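Chamada para participantes – Estudo Sititz
6 de maio de 2020

O laboratório Mesa convida pessoas adultas a participar num estudo sobre a aprendizagem de tarefas domésticas por robôs a partir de demonstrações humanas. O método em avaliação dispensa a teleoperação: os participantes executam as tarefas com duas pinças portáteis, uma em cada mão.
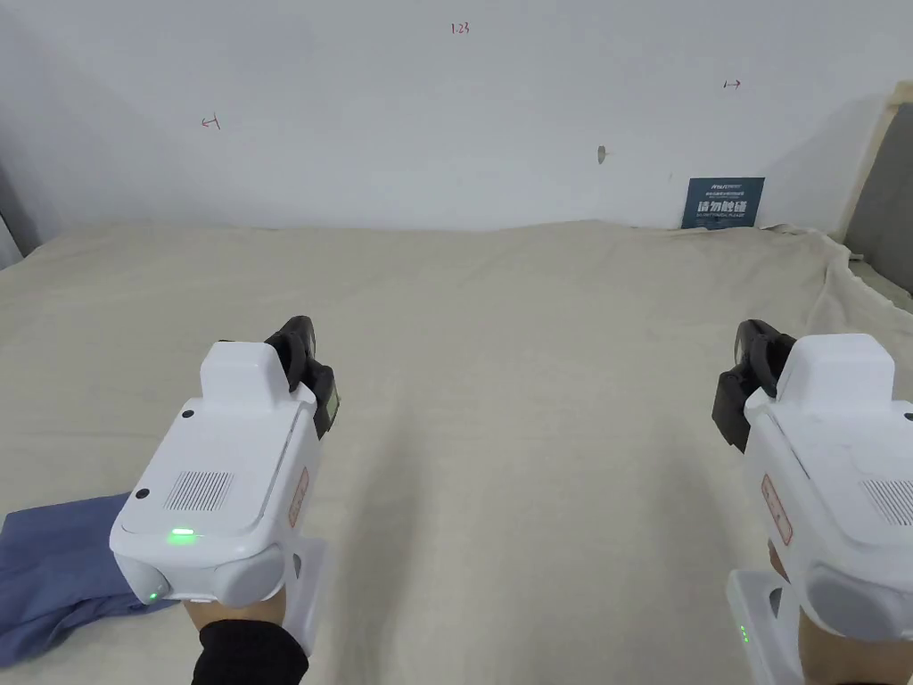
Serão selecionadas 32 pessoas, cada uma para duas sessões, com vista à recolha de cerca de 2000 demonstrações de manipulação de tecidos. Não se exige experiência prévia em robótica. Os candidatos devem ter mobilidade plena em ambas as mãos e disponibilidade durante o mês de maio.

A participação é remunerada e depende da assinatura do termo de consentimento. As candidaturas devem ser dirigidas a Gertraud Hollenstein, responsável pelo estudo, até ao dia 19.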